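**Notebook - glove impact rig, January, 9:40**

Picking up from the last entry. Question is still whether the 16 oz sparring gloves from Groltow lose padding faster than the Brernis pair the gym was using before. Vlastimil wants an answer before he orders for the amateur squad. Both pairs have been through the same sparring block, left and right kept separate.

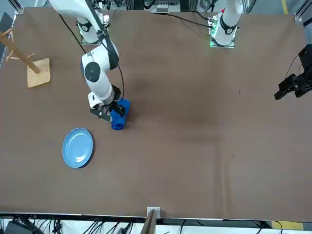
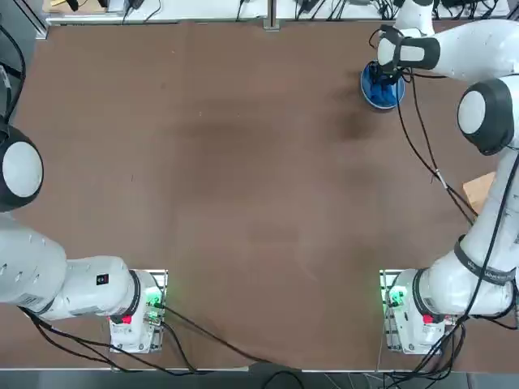
Setup as before: drop mass onto the knuckle area, glove strapped over the aluminum fist, load cell under the anvil, peak force read from the trace. Changed one thing. The wrist strap is now pulled to a mark on the fist instead of "snug." Chiharu's runs and mine disagreed last month and the strap was the only thing we did differently.

Load cell zeroed cold, then again after warm-up. Drift was small and I left it alone. Sampling and filter settings are the ones in Chiharu's setup file, not the older ones taped inside the cabinet door. Somebody should take those down.

**Run A, Groltow, right hand**

- 200 drops, same height throughout
- Peak force flat for the first 35, then a slow climb
- Foam rebounds between drops but does not get back to its starting thickness
- No split in the seam over the knuckles. Thumb attachment stitching has started to lift. Not impact related as far as I can tell, the thumb is not loaded on this rig

**Run B, Brernis, right hand**

- Stopped at 35. Glove rotated on the fist and the mass was landing toward the pinky side
- Re-seated, restarted from zero, completed 200
- Climb starts later than Run A and is less steep. Last block of drops is noisy, see below

The noise in Run B looks mechanical. Guide rail on the left was dry. Cleaned and greased it, ran a few drops on the bare pad, trace went back to normal. I would not use the last block for anything. Otakar thinks it can be kept if we take the median instead of the mean. I disagree, but the raw file is saved so he can try it.

**Afternoon, 2:15**

Left hands. Groltow left behaves like the right. Brernis left was swapped for the spare pair's left because the original has tape residue on the knuckle face, and I don't want adhesive on the contact pad. The spare has fewer rounds on it, so it is not a fair comparison and goes in the sheet flagged.

Rig counter reads 683 at end of day, including the aborted run and the bare pad drops. The contact pad was last changed at 533 on the same counter, partway through the work. I should have noted the time of that change and didn't. Žofie, if you are reducing this, split the data at 533 and check for a step before you fit anything.

Ľubomír asked whether peak force is the right number at all. For hand protection, probably. For the person getting hit, the duration of the pulse matters too, and we have it in the traces but have never pulled it out. Worth doing on the files we already have before running more drops.

**Open**

- Pulse width from Runs A and B (Žofie)
- New rail wipers. The Skikham ones fit but are stiff
- Repeat Run B last block with the greased rail
- Ask Vlastimil for actual round counts per pair. The gym log only gives sessions
- Headgear from Jelínek is still in its box, not started

Rig is parked with the mass down and the pin in. Load cell left powered overnight to check drift.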